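# Mentoring portal keeps matching my new hires with people who've left

Aug 9, 2021. Ticket opened with the Trurkum help desk, and I'm keeping my own notes in the same thread so you can see what I tried.

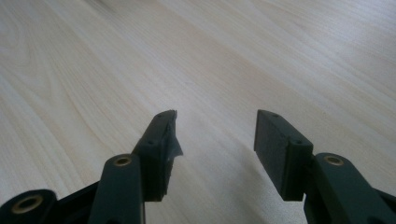 Hi again! I run onboarding for the Entwistle office (the Vatdale people have their own person, so please don't send this to them, that happened last time). We use Trurkum to pair new hires with a mentor for their first few months. It's been great, mostly. People fill in the little survey about how they like to get feedback and what they want to learn, and the system suggests somebody. My younger hires love it, and a couple of the old hands who grumbled at first are now asking for a second mentee.

The trouble started with this summer's group. I have 12 new starters and 5 of them were matched with mentors who don't work here anymore. One was paired with a person who retired in January! She sent a very nice hello message and waited a week for a reply, and then came to me thinking she'd said something wrong. Not the first impression I was going for.

## What I see

- On the Matches page the old mentors show a green "Available" tag.
- On the People page the same mentors are gray and say "Inactive."
- If I hit Unmatch, the pair disappears, then comes back the next morning with the same mentor.
- No error message anywhere, no email.

## What I tried before writing to you

**Logging out and back in, clearing the browser, other browser.** No change. I also tried it from my home laptop just to be stubborn.

**Running the staff list sync by hand.** It finished and said 59 records updated, which sounds right for our office. The People page was correct afterward (it was correct before, too). Matches page, same old ghosts.

**Removing the mentor role from one retired person.** This one got my hopes up. The tag went away, I rematched the new hire with someone in billing, and she got her welcome email. Next morning she had two mentors, the billing one and the retired one, and the retired one was listed first.

**Turning off auto-match.** I switched it off under Program Settings and saved. When I came back after lunch it was on again. I can't swear I pressed Save the first time, so I did it over and watched for the little check mark. Got the check mark. On again by the next morning.

## Reply from support, pasted so it's all in one place

> Thanks for the detail. Could you check whether your program was copied from another office's template? Look under Program Settings > Source. If a source is listed there, the nightly job pulls settings and mentor roles from it and writes over local changes.

## My notes after that

Oh, you're onto something. Source says "Drovusstead pilot." That was the trial run we did before the tool went to every office, and a bunch of our senior people were signed up as mentors in it. I had no idea it was still feeding anything. I thought a copy was a copy!

I don't have rights to open the Drovusstead program myself, so I can't tell what's in the mentor list there. I can see the Detach button on my side but it comes with a red warning about losing survey answers, and I'm not pressing that until someone tells me what it means. Those surveys took some coaxing.

So, my questions:

1. If I detach, do I lose the answers from this summer's group, or only the ones that came over from the pilot?
2. Can you turn off the nightly job for us in the meantime? I'm fixing the pairs every morning with my coffee and I'd like to stop.
3. Will people get another round of "Meet your mentor!" emails when the pairs are redone? A few have had it three times now and they're starting to tease me about it.

## Update

Support paused the nightly job last night. I checked first thing and all the pairs stayed the way I left them, and auto-match is still off. They say the survey answers belong to our program and only the pilot ones would go, but they're going to export everything before I detach. I'm waiting on that file. Please leave the ticket open until I've got it and had a look inside.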